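Hellau House Residents – Kitchen and Supplies Meeting
Minutes, November

Present: 6 residents, which is a record. Apologies: the rest of the building.

1. Last minutes
Agreed, after the word "feud" was changed to "discussion."

2. The tea shelf
The Pilik cabinet still does not close. The meeting looked at it for a while. Carried over.

3. Trays
It was proposed that small items (batteries, fuses, tape, the good scissors) go in shallow white plastic trays so that people can see what we have before buying more. One resident asked whether a tray without a lid is just a drawer with no ambition. Noted. The corner tabs have holes in them, and there was a long exchange on whether to hang the trays up or leave them on the table.

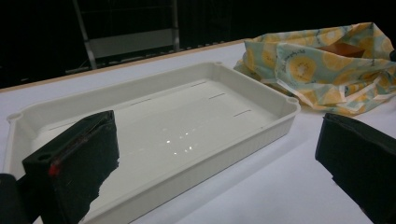
The table won, 3 votes to 2, with one person getting coffee. Labels will be handwritten. The label maker stays retired after what happened to the fridge.

4. Money
The supplies tin holds 166 dollars. Turnus has sent its bill for the window cleaning again – we have paid it, and will say so again, in larger letters.

5. Ó Flaithearta Room
Still booked under three different spellings. Please pick the one on the door.

6. Any other business
Whoever took the good scissors is asked to return them before they get a tray. The scissors were not returned during the meeting.

Closed at 8:40 pm. Next meeting when the cabinet closes, or in a month.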